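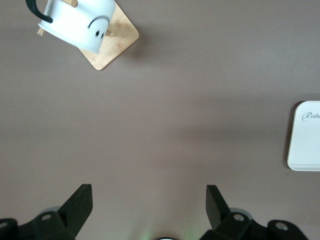
How I get tea stains out of my mugs

I drink way too much black tea, so every mug I own ends up brown inside (my mom's old Stanesska ones are the worst!). Bleach makes everything taste like a pool, so I use baking soda.

Put a big spoonful in the mug and add just enough water to make a paste. Smear it all over the inside with your fingers and go have a snack. After 15 minutes or so, rub it with a damp cloth, paying attention to the ring near the top, and rinse well.

Still brown? Fill it with 200 ml of warm water and 55 ml of white vinegar, leave it overnight, then wash as usual. Skip the vinegar if your mug has metal trim, I dulled a gold rim that way last October.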